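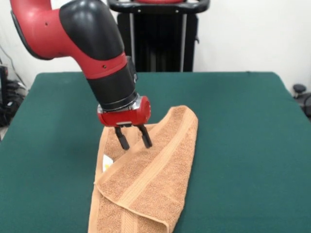
Folding terry hand towels with woven bands so that the bands line up

Posted in Household Linens and Laundry

Damilola Akinola

I am responsible for the linen at Jodmont, a guest residence with shared washrooms on every floor. We recently replaced our plain white hand towels with colored terry towels that have a woven band near each short end. The color has been well received by our guests. The folding has been less satisfactory.

Our written procedure dates from the period of the plain towels. It directs staff to fold the towel in half lengthwise, in half again lengthwise, and then in three across. With the former towels the result was a tidy rectangle. With the present towels, the same procedure produces a bundle in which one band appears on the front at an angle and the other is partly hidden along the lower edge. The care label, which is sewn into the side hem, also tends to show between the layers. On the open shelves in the washrooms this gives an uneven appearance, and the stacks lean after six or seven towels.

I would be grateful for advice on the following points. First, is there a recognized method of folding a banded towel so that one band is displayed straight across the front and the other is concealed? Second, how should the label be kept out of sight without cutting it off? Our purchasing terms do not permit removal of labels while the towels are under the supplier's replacement agreement. Third, does the surface on which the towels are folded make a meaningful difference? Some staff fold on a bare laminate counter and others on a table with a cloth cover, and their results are not the same.

For reference, we hold 386 of these towels in circulation, and all of them are folded by hand in the afternoon. I am therefore looking for a method that can be taught quickly and does not add many steps.

Eze Linen Room

We have used banded towels for a number of years and can confirm that the difficulty described above is common. It generally arises at the first fold. If the two long edges are not brought together exactly, the towel begins to twist, and each later fold increases the angle. By the final fold the band may sit almost on the diagonal, and the bundle will be narrow at one end and wide at the other. Once a towel has taken that tapered shape, it should be opened fully and started again. Attempts to pull the outer layer straight will only move the fault to the inner layers.

The procedure we teach is as follows.

Place the towel flat with the outer face down and one short end toward you. The side hem that carries the care label should be on your left. Smooth the towel from the center toward the four corners with the flat of the hand. Do not pull at the corners, as terry stretches unevenly and the woven band does not stretch with it.

Fold the left side toward the center by one third of the width. The label is now on the inside. Press it flat against the towel with one finger as you complete this fold. If it is left standing, it will work its way out when the towels are stacked.

Fold the right side over the left so that the outer edge meets the left fold. At this stage you should have a long strip with a band crossing it near each end. Check that both bands run square to the long sides. This is the only check in the procedure, and it should not be omitted.

Turn the strip over so that the loose edge faces the table. Bring the far end toward you until it rests a short distance inside the near band, and smooth the new fold. Then fold the near end up over it, keeping the band on the outer face. The near band will lie across the front and the far one will be enclosed.

The depth of the last fold determines where the visible band sits. We place it in the lower third. It is advisable to fold one towel as a pattern and keep it at the end of the table, so that all staff work to the same position.

With regard to the surface, a cloth cover is preferable in our experience. Terry slides readily on laminate, and the lower layers shift while the upper layers are being folded. A felt or heavy cotton cover holds the lower layer in place. The cover should be fixed underneath the table and should not shed lint. A plain dark color makes it easier to see whether the edges are square. We would not recommend a cover with a pile of its own, as the loops may catch.

Two further remarks. Towels should be completely dry and should have cooled before folding, as warm terry compresses and then springs back on the shelf. In addition, some distortion is caused by shrinkage and cannot be corrected by folding. Where the band has drawn in and the towel narrows visibly at that point, the edges will never meet along their full length. We set such towels aside for cleaning use. At our last review we withdrew 39 of 513 for this reason.

Mekard Guest Services

We roll ours. Rolling hides the label and nobody has complained about the bands. It does take up more shelf depth.

Damilola Akinola

I thank both respondents. The procedure supplied by Eze Linen Room was tried here during one afternoon shift and has been adopted on two floors. Bringing the label side in first has settled the second point entirely. The turn before the cross folds was new to most of our staff, and several performed it in the wrong direction at the start, so I have added a line to our instructions stating that the loose edge must be against the table.

Rolling was considered, but our shelves are shallow and the rolls project beyond the front edge.

I have requested a fixed felt cover for the laminate counter. One matter remains open. A small number of the towels show the narrowing at the band that was mentioned, although they have been in use only since April. If any member has had a similar case accepted under a replacement agreement, I would appreciate knowing what measurements the supplier asked for.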